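Lornulel Fertility Clinic, Pinton
Patient stay rooms: walk-through checklist, February
Checked by: Parvathi Shenoy

Call bell tested at bed: OK
Hallway clear to exit: OK
Medication fridge locked: OK. Log sheet full, new one needed.
Extinguisher tag current: NO. Room 262, Dallico to replace.

Comments: Grab bar by the toilet in 144 is loose. Keep retrieval patients out of that room until it's tightened. 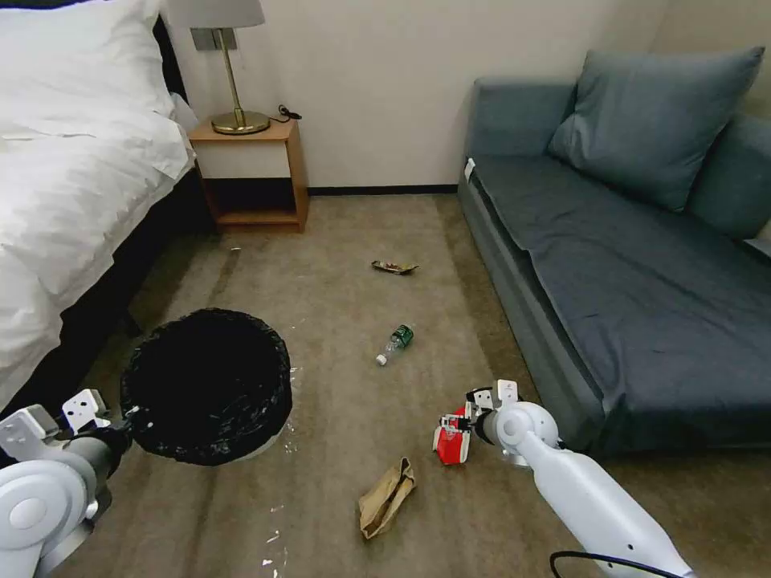
Stay room, carpeted area and lined bin.

Sharps containers below fill line: OK
Night contact number posted: NO. Old number still up in both rooms.

F. Macedo to recheck at 1000.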